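Planning in a kitchen that isn't there
An interview with Carola Seidel, Rostix

Carola Seidel has spent four years writing motion planning software, the last two of them at Rostix in Jirnley. Her team of five looks after a planner called Kohlhase, which works out how an arm should get from one position to another without hitting the furniture. Nearly all of its testing takes place in simulated kitchens.

She used to work on warehouse systems at Gerdale, where shelves were straight and boxes were boxes. "A kitchen is harder than it looks," she says. "The counter is shallow, there's a wall right behind it and usually a shelf over it. The arm has a big elbow and the elbow has to go somewhere. A lot of our failures have nothing to do with the hand. The hand is fine, and the elbow is in the oven."

Every change to the planner is run overnight against 3000 test problems. Each has a kitchen layout, a starting pose and a goal, such as lifting a pastry off a plate or putting a cup down beside the sink. The planner gets 450 milliseconds to find a path. If it takes longer, the run counts as a failure, even if the path it finds later is a good one.

"People argue with me about that limit," Seidel says. "Mattes Weidemann, who writes our controller, wanted a full second. But the arm stands still while it waits, and I don't want to hide that in an average." 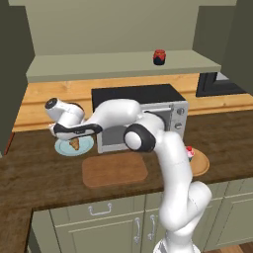 The limit has changed how the team works. Last August a new collision checker went in that was more exact around curved objects, and the next morning there were 891 failures. Most were timeouts. Yavuz Işık, who maintains the test set, sorted them by layout and found they came from the kitchens with the most detailed models.

"We were checking the arm against every little curve on a cupboard handle," Seidel says. "It was correct and it was useless. So now we check against a rough shape first, a box or a cylinder, and only go to the fine one when the arm is close." Işık had the change ready on the Saturday. The failures dropped back below the old figure within a few nights, though she admits that some of the hardest layouts still time out.

Food is a separate problem. The planner treats whatever is in the gripper as part of the arm, so it needs a shape for it. For a mug that is simple. For anything soft the team adds a margin of 12 millimetres – a number she describes as a guess that has lasted.

I asked how far she trusts the simulation. "For geometry, quite far. If the path clips the shelf in there, it will clip a real one. For contact, much less. I wouldn't tell you anything about how a pastry squashes."

She would like to spend the winter on replanning, so that the arm can change its mind halfway through a movement. At present it stops, plans again and sets off from rest. "It's safe, and it looks dreadful," she says. Weidemann has a version of the controller that can blend one path into the next, but it isn't in the nightly run yet.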